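**Re: [pevham-storage] crisper humidity**

Lucero Salazar wrote:

> Peppers go soft by day 4 in sealed bags. Vent or not?

Vent. Sealed film traps moisture at the stem end.

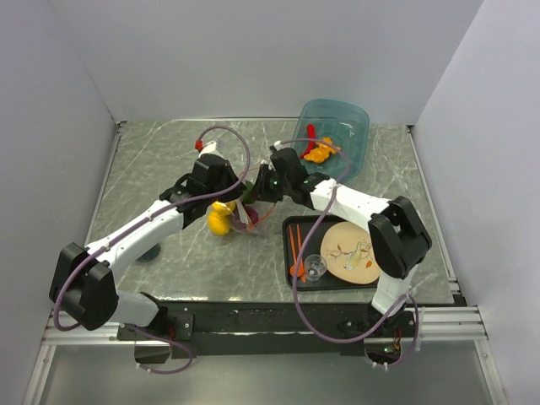

I run the drawer at high humidity and leave 30 mm of zipper open.

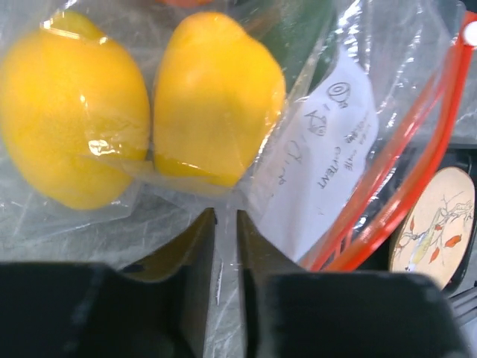
Citrus is a separate case. Keep it out of film; mine lasts over 7 weeks bare on the lower shelf.

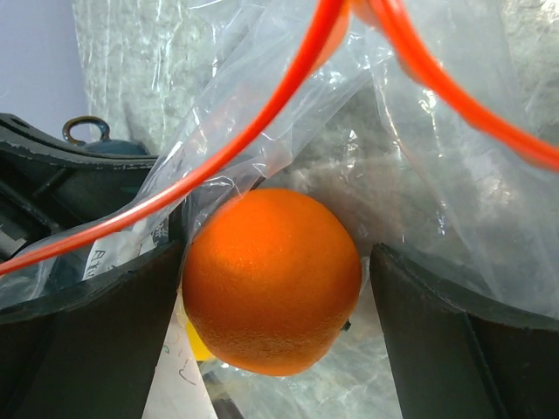
*100 words, under 1 min*

Skaltau liners made no difference in either drawer.

Verna Calloway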